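件名: Re: [himdale-ml] 部品の整理、みなさんどうしてますか
日付: 2019年9月7日

返信おそくなりました。出先なので手短に。

> 鉄道模型の小物パーツが増えすぎて困っています。
> 連結器、台車のネジ、建物の窓枠など、今は全部お菓子の缶です。
> 開けるたびに探すところからで、作業が進みません。
> 引き出し式がいいのか、仕切りつきの平たいケースがいいのか。
> ラベルの付け方も教えてもらえると助かります。

うちも缶でした。7月に全部出して分け直し。丸2日つぶれた。

結論から言うと引き出し式を推します。平たいケースは持ち運びにはいいんですが、ひっくり返したときの被害が大きい。Lerskaの駅舎キットを組んでる途中で一度やりました。窓枠が床じゅうに。まだ何個か見つかってません。

分け方は、種類別より「工程別」が楽でした。以前はネジはネジ、窓は窓で分けてたんですが、結局一軒建てるのに引き出しを12か所くらい開けるはめになる、というのは大げさでなく本当に12か所でした。今はPryorの倉庫なら倉庫で一段。余ったら共用の段へ。共用の段だけ種類別。
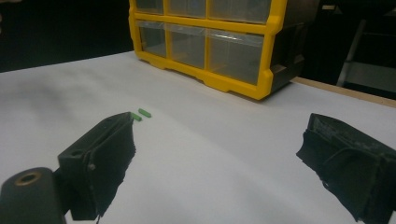
透明の引き出しの黄色い収納。手前に緑の小さいブロック

中が見えるタイプだとラベルはかなり省けます。色や形でわかるものは貼らない。貼るのはネジと連結器だけ。見た目で区別つかないので。

ラベルはテプラも試したけど中身が変わるたびに作り直しで続かず。今はマスキングテープに油性ペン。はがして貼るだけ。字は汚いですが自分が読めればOK。品番まで書くと長いので、入れた月とキット名のみ。説明書は別にファイルへ。引き出しに折って入れるとかさばって、奥でぐしゃぐしゃになりまう。

あと塗装済みと未塗装は絶対に分けたほうがいいです。混ざると擦れて色が移ります。うちは薄い紙で包んでから入れてる。デカールも別。湿気がこわいので乾燥剤といっしょにチャック袋へ。

引き出しの滑りが渋くなるのはホコリのせいが多いので、抜いて溝を拭けばだいたい直ります。油はささないほうが。パーツにつくと塗料がはじきます（経験者）。

捨てる基準の話もどこかで出てましたよね。自分は60分の1の建物用でスケールが合わないものは手放しました。「いつか使う」は使わなかった。まだ迷ってるのが古い線路で、錆びてるのが56本。磨けば使えるのか、どなたか詳しい方いませんか。紙やすりは傷が入ると聞いたので手をつけてません。

Givowの継手と合うかどうかも知りたいです。長さは合うのに穴の位置が微妙にちがう気がする。測ってないけど。

次の運転会のレイアウトの件は別スレッドで返事します。すみません、電車来たのでここまで。

--
himdale-ml 模型と工作のメーリングリスト
返信時は不要な引用を削ってください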